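Wotanura Modular Climbing and Hanging Frame
Set-up Guide, Samarakoon series
Section 4: Fixing the frame to a wall and first use

4.1 Before you start

This section applies to the two-bay Samarakoon frame when it is fixed to a solid wall. For free-standing use, see Section 5. For fixing to a stud wall, the Prusodwood spreader board is required and must be fitted before step 1.

Read the whole section once before opening the hardware packs. Two adults are needed for steps 4 to 7.

Check the space first. The wall must be flat and free of pipes and cables behind the fixing points. Ceiling height must be at least 3,000 mm. Leave 900 mm clear on both sides of the frame, measured from the outer face of each upright. Skirting boards deeper than the packing blocks supplied must be cut back or removed.

CAUTION: Do not fix the frame to plasterboard alone, to crumbling brick or to a wall of unknown make-up. If in doubt, ask a qualified builder to inspect the wall.

4.2 Fixing the uprights

1. Lay all three uprights on the floor with the numbered faces up. The hole marked A goes at the top of each upright.

2. Slide a packing block behind each fixing hole and hold it in place with tape. The tape can stay on after fitting.

3. Stand the centre upright against the wall and check it with a spirit level on the front and on one side. Mark the fixing holes in pencil.

4. Drill the marked holes to the depth shown on the hardware pack. Clear the dust from each hole and push in the wall plugs until they are flush.

5. Fit the centre upright. Tighten the bolts by hand only at this stage.

6. Use the top crossbar as a spacer to find the position of the left and right uprights. Mark, drill and fit them in the same way.

Note: If one upright leans after fitting, slacken its bolts and add a thin shim behind the packing block. Do not bend the bracket to make up the gap.

7. Fit the remaining crossbars, starting at the bottom. Each bar has a flat on one end, which must face the wall.

8. Tighten all wall bolts with a 12 mm socket. Work from the centre upright outwards, then go round a second time in the same order.

4.3 Grips and wraps

Users may wear wrist wraps on the bars. Keep loose ends and hook-and-loop tabs clear of the crossbar joints. Rings, watches and bracelets must be taken off.

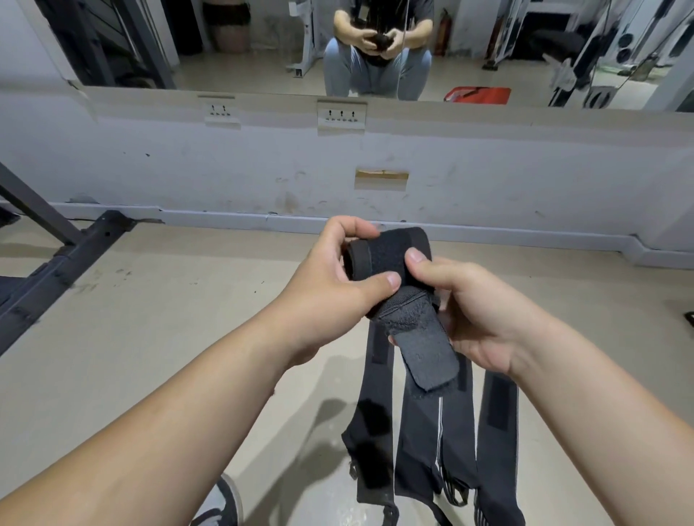
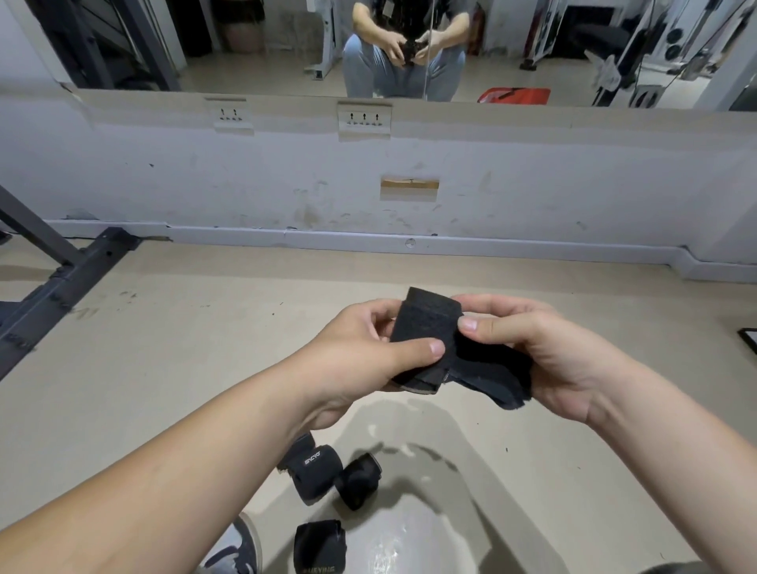
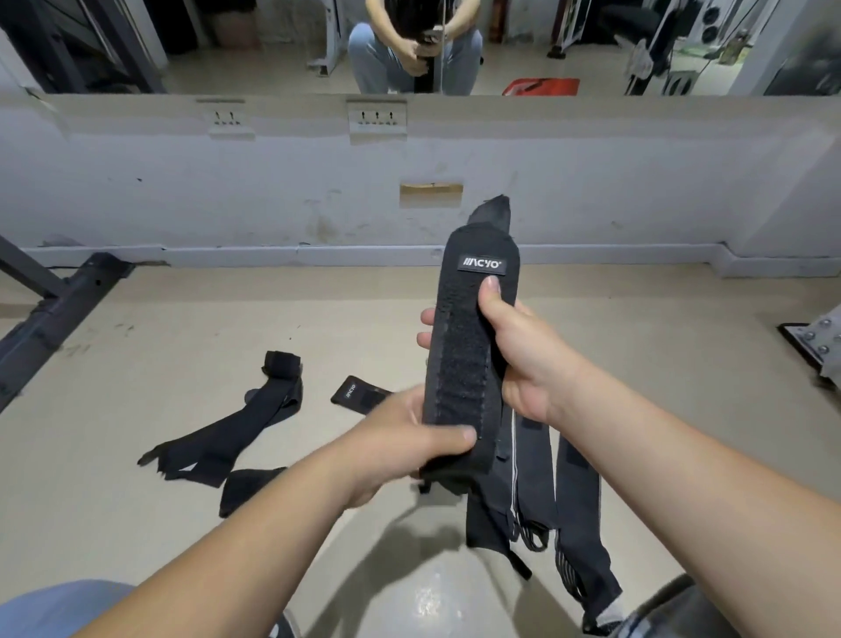

Black wraps with hook-and-loop fastening.

4.4 Hanging the accessories

1. Choose the bay for the accessory. Rings and ropes go in the left bay only. The climbing net may be fitted in either bay.

2. Open the screw gate on each hanger and pass it through the eye bolt from the front. Close the gate fully.

3. Set both ring straps to the same length, using the printed marks on the webbing. The lower edge of each ring should be level with the chest of the shortest user.

4. Pull down steadily on each accessory with one hand. There should be no movement at the wall brackets.

CAUTION: Never hang more than one moving accessory in the same bay. Never tie extra rope, skipping ropes or scarves to the frame.

4.5 Floor mats

Place the Rirport mats with the joining edges tight together and no gap against the wall. The mats must cover the floor under the whole frame and the clear space at each side. On smooth floors, fit the non-slip underlay first. Mats that have split or gone hard must be replaced before the frame is used again.

4.6 First use check

Carry out this check once the frame is complete, and repeat it after any part has been moved.

- All wall bolts tight, with washers sitting flat
- No crossbar turns when gripped and twisted with both hands
- All screw gates closed
- No splinters, sharp edges or exposed threads
- Mats in place

One adult should then hang from the top crossbar of each bay in turn, with feet just clear of the mat. If there is any creak or shift at the wall, stop and go back to step 8 in 4.2.

Maximum users at one time: 2, one in each bay.

Check the wall bolts again after the first week, then once a month. Record each check on the card inside the back cover. For spare bolts, plugs and packing blocks, quote the part number moulded into the bracket.

Section last revised: 03/09/2026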